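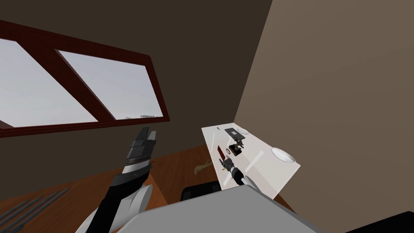

Subject: Re: [oldhouse] Drafty windows, storms or replacement?

On the list in October, the member in Dedcombe wrote:

> We have wood double-hung windows on the north side of the house and
> the two bedrooms there are cold by morning. The sashes rattle when
> the wind is up. Brider came out and quoted us $1495 per opening for
> full replacement, and that doesn't include paint inside. They say the
> old windows can't be made tight. Is that true? Has anyone here kept
> the originals and been happy with them? I can do basic carpentry but
> I have never taken a sash out.
>
> Also, does it matter whether storms go on the inside or the outside?

I kept mine, and I would do it again. Our house has the same kind of window on three sides. I got a replacement quote too and then spent the money on storms and weatherstripping.

Most of the cold air in our case came in at two places: the meeting rail, where the upper and lower sash come together, and the weight pockets. The glass itself was a smaller part of it than I expected. Before you buy anything, go around on a windy evening with a stick of incense and see where the smoke moves. Write it down for each window. Ours were not all bad in the same way.

Taking a sash out is easier than it sounds. Score the paint line between the stop and the jamb with a utility knife, then pry the stop off with a thin bar, starting in the middle of its length. The lower sash will swing in. Tie a knot in each cord before you let go of it or the weight will drop into the pocket. The upper sash means pulling the parting bead, which usually breaks. Buy new bead ahead of time. If your paint is old, test it for lead first, and don't dry sand it.

I used spring bronze up the sides and a silicone bulb strip set into a groove at the meeting rail. The first window took me a whole weekend. By the last one I was down to 3 hours, not counting time for the glazing putty to skin over before painting. I let the putty sit longer than the can says, and the paint has held.

On your storm question: outside storms protect the wood and the putty, so if your sills are in bad shape I would go that way. Inside panels are cheaper and you don't need a ladder. They have to fit tight, though, or room air gets behind them and you will have water on the old glass all winter. I have Banetti outside storms on the west side and homemade inside panels in the bedrooms. The outside ones need 2 weep holes left open at the bottom. Don't caulk those shut. I did on one window and the sill stayed wet until June.

If some of your sills are soft, poke them with an awl. Up to an inch or so of rot I would dig out and fill with epoxy. Past that, cut in a new piece. Majumder sells sill stock by the foot and will rip it to your angle if you bring a scrap.

One more thing. Check that the sash locks pull the rails together. On 6 of ours the locks had been painted so many times that they turned but didn't catch. Stripping and resetting them stopped the rattle before I had done anything else.

What do you have on the outside now, anything at all? And are the cords still attached?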